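Dorota Wieczorek has spoken for the foreign ministry of Brondatura for 11 years, and she still writes her answers by hand before each briefing. "When I improvise, some embassy calls me before lunch," she told me.

In August the hard question was about the border talks with Prarkano. The minister had promised a text in 20 days, and after 26 there was no text. Wieczorek did not want to call it a failure. "Both delegations are still in the same building," she said. "For me this is already news."

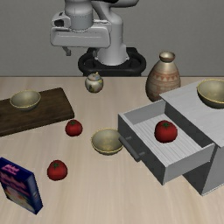
She is more open about the opposition. Its deputy Telmo Rivas wants the minutes published, and she understands him. "In his place I would ask the same. But then the other side will stop talking to us, and he knows it also."

The next round begins at 10 in the morning.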